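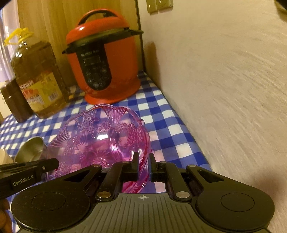 Posted by Marg Arkemance

Church hall kitchen check before the winter bookings, 2020-03-11

Okay, this is my walk-through list for the Darnport hall kitchen, typed up from the clipboard because my handwriting got complaints last year (fair enough too). I've put OK, FIX or WATCH against each one and then had my say underneath. If you're hiring the kitchen between now and July, please read the FIX ones at least!

1. Exits and walkways - OK
Back door opens fully and the push bar works. I moved the stack of chairs that always ends up beside it. They live in the storeroom, on the left as you go in.

2. Floor - WATCH
The lino is lifting near the sink again. I've pressed it down and taped it, but tape is tape, and it'll be curling by Easter. Wear proper closed shoes. I know thongs are comfy in the heat, but I've seen a pot of pasta water go over and I don't want to see it again.

3. Big stove - FIX
Rear left burner is slow to light. Don't stand there holding the knob in and hoping. Turn it off, open the window, wait a few minutes and use another burner. The gas fitter from Cillero is booked and I've asked him to look at the oven door seal while he's here. Until then there's a red tag on the knob. Leave the tag on, please. Last time somebody used it as a bookmark.

4. Gas shut-off - OK
Handle turns freely, label is readable. It's behind the tea towels, so if you hang tea towels there, hang them to the right. I tested it with every burner off, then relit the pilot.

5. Extinguisher and fire blanket - OK, with a grumble
Extinguisher gauge is in the green and the tag is current. Fire blanket was there but folded so tightly into its pouch that I had to wrestle it out. The two tabs should hang down where you can grab them with floury hands. I've refolded it. If you take it out to look (I would), put it back the same way.

6. Power points and leads - FIX
2 failed out of the lot. One is the double beside the urn, which has a crack across the plate, and the other is the toaster lead, which somebody has mended with sticking plaster. Sticking plaster! Toaster is in the bin with the plug cut off. Power point is covered and switched off at the board.

7. Urn - OK
Varela 20 litre, a bit scaly inside so I ran vinegar through it. Lid sits flat and the tap doesn't drip. It must stay on the bench at the back, away from the servery hatch where the kids put their elbows.

8. Fridge and freezer - WATCH
Fridge was 4 degrees when I got there and 4 degrees when I left, so I'm happy. Freezer has a lot of ice in it and needs a defrost before winter. Anything with no name and no date went out. That includes the curry, sorry.

9. Glass and crockery - OK after a cull
This is the job I like best. Hold each piece up to the window and run a finger around the outside of the rim, slowly, feeling for nicks. Pressed glass wants extra care, as a chip can hide in a scalloped edge where you'd swear it was part of the pattern. No boiling water in the old glass bowls, and nothing straight from the fridge into hot suds. They're for trifle and fruit salad, and they can stay that way. We have 119 dinner plates fit for use now, and the chipped ones are wrapped in newspaper in the outside bin.

10. Knives - OK
Back in the block, all of them. Wash them by hand and dry them straight away, and never leave one under the bubbles for the next person to find.

11. Hand basin - FIX
No soap, no paper towel. I've put out both, but somebody needs to add them to the regular shopping. The pump bottle with dish detergent in it doesn't count.

12. First aid box - WATCH
Plenty of bandages, hardly any burn gel, and the blue bandaids are down to the tiny ones. I've got a list going on the inside of the lid, so cross things off when you buy them.

13. Rangehood filters - OK
Soaked them overnight in the laundry tub and they came up beautifully - you can see through them again.

Quote for the new lino and the power point together came in at $1,167, which I'll bring to the next meeting along with the stove report. I'm back in to recheck items 3, 6 and 11 once the gas fitter's been. Key's in the usual spot.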